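3. Snack Choices in the Study Room

Humaira Mengal and I wanted to know what students eat between classes. We put fruit, chips and wrapped bars out on top of the metal drawer cabinet each Tuesday in October and wrote down what people took first.

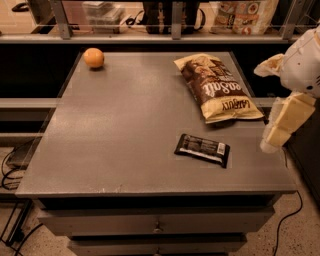

Over the month we logged 409 picks. Chips were the most popular, and oranges went mainly before noon. Only 52 people filled in the short form we left in the Bukeo lounge, so the reasons behind the picks are less certain than the picks themselves. We had hoped for some 500 picks, but the room was closed for one afternoon.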